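机器什么时候能接手杂活
2020年4月2日

Vurnbridge做的是小型自动化改造，客户有实验室，也有小作坊和零售店的后间。我们和负责抓取项目的工程师通了一次电话，问的问题很简单：那些没人愿意干的重复活，机器现在干得了吗？

他说要看是哪一种活。他手上最熟的是移液吸头，从一个盒子挪到另一个盒子。
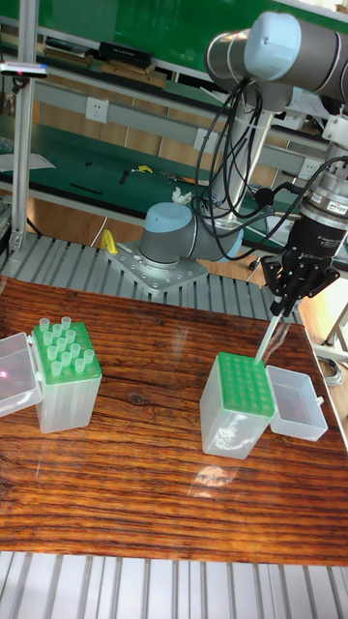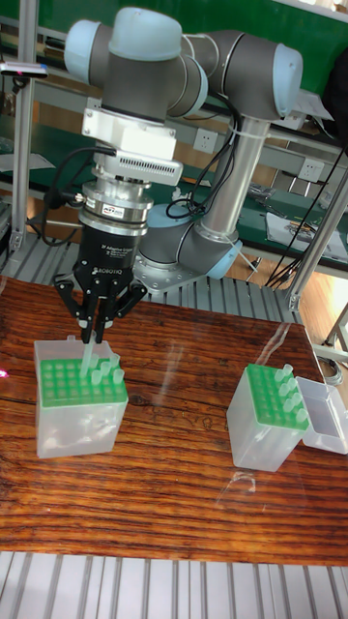 “人做这个不用想，”他说，“手指一捏，感觉到了就松开。机器得先知道吸头在哪儿，再知道自己捏住了没有，然后才谈得上往孔里放。”

孔和吸头之间的余量很小，偏2毫米就放不进去。他的办法是靠腕部的力传感器，碰到边就停，退一点再试。一个动作熟手一秒多就做完，他们的程序目前要25秒。

“慢不是大问题，夜里可以让它自己跑。问题是它会不会在半夜卡住。”他给团队定的标准是连续1000次，中间不用人来扶。现在还没达到，最好的一轮停在半路，原因是一根吸头歪了，后面的全跟着错。

说到夹爪，他认为两指和三指各有用处。两指的好编程，三指的适应形状多一些，可是手指占地方，盒子里排得密的时候容易碰到旁边的。供应商Timmermans建议他们换软指尖，他还在考虑。

那么家里的活呢？他笑了一下，说亲戚每年都问他叠衣服的机器什么时候有。

“洗碗机早就有了，那也是机器干家务，只是大家不觉得它是机器人。叠衣服、收拾桌子，我看还要15年。家里的东西每天换位置，实验室的盒子至少还是同一种盒子。”

店铺介于两者之间。他们给零售商Imine试过补货，纸盒装的商品没什么困难，袋装的经常抓皱。对方后来只保留了纸盒那一段，其余照旧由店员做。

下一步是7月去Baterix的车间，任务是往托盘里摆小零件。他要求对方先把托盘统一成一种规格，对方还没有答复。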